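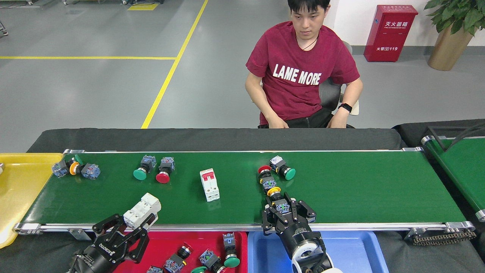 Both grippers over the green belt, breaker in the left one, yellow-ringed switch at the right.

Home | Archive | Threads | Search

From: Rocío Quezada
To: Skolilari cell list
July 30, 2020

Nicanor Valdovinos wrote:
> The right gripper on our sorting cell drifts after 50 cycles or so.
> Do I redo the whole calibration, or just the fingers?

Just the fingers, I'd say! We had the same thing in May and I wasted a whole shift on the arm before I looked at the fingertip screws (two were barely holding). Snug them up, re-zero the opening, then run 40 slow picks – breakers on the left, buttons on the right – before you go back to full speed. Ours sits at 70 percent now and I'm leaving it there.

Oh, and check the belt chain while you have the guard off.

Rocío

This site uses cookies. Accept | Settings

Comments
Honorato: Is that 70 on both arms?
Rocío: Yep, both.
Nindano: Our screws were loose too, thanks!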